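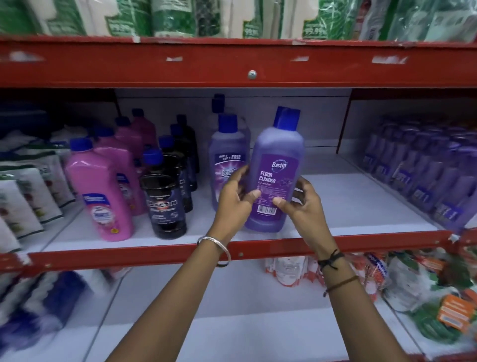 Fig. 1. Floor cleaner being faced up, middle shelf.

Shelf Practice, handout 4: facing up and what it is supposed to do

Facing up means bringing stock to the front edge, label outwards, one product behind another in a straight row. The Skollard manual says a faced shelf sells more. I would like to see the shop where they tested it. The figure usually passed round comes from Brennan, who looked at 68 bays and 2,460 baskets and never says how full the bays were to begin with. Read it before Thursday and note what was left out.

Offers are a separate problem. A "BUY 1 GET 1 FREE" label on a front bottle catches the eye, but so does a gap, and the manual treats the two as if they never met.

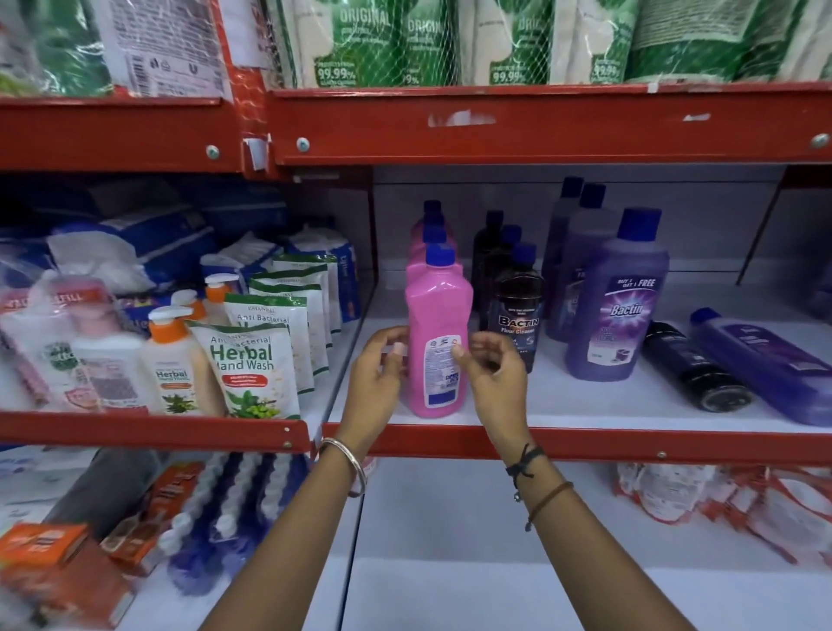
Fig. 2. Pink, dark and purple bottles in rows. Two others lie on their sides at the far right.

Points to argue over:

Colour blocking. Easy to teach, easy to check. Whether a shopper wants pink next to navy or simply wants the cheaper one is left open.

Front label. A bottle with its back label showing is marked as a fault at Pillwood. Some people do read the back – ask your own household.

Refills beside pumps. Sensible on paper. Pouches lean, and a leaning pouch hides its neighbour.

Old tag remnants on the shelf edge. Hardly mentioned in the manual, yet a torn tag tells the shopper nothing about price.

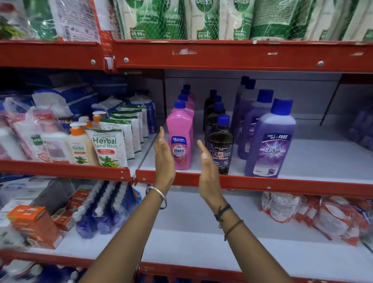 A reader of last year's handout wrote from Trelurthorpe that straight rows save time at the stock count even if they sell nothing extra, and that I was being unfair to the manual. Possibly. The manual claims sales, though, and the stock count is in handout 6.

For next time: face one shelf at home, leave another alone, and write down which gets used first.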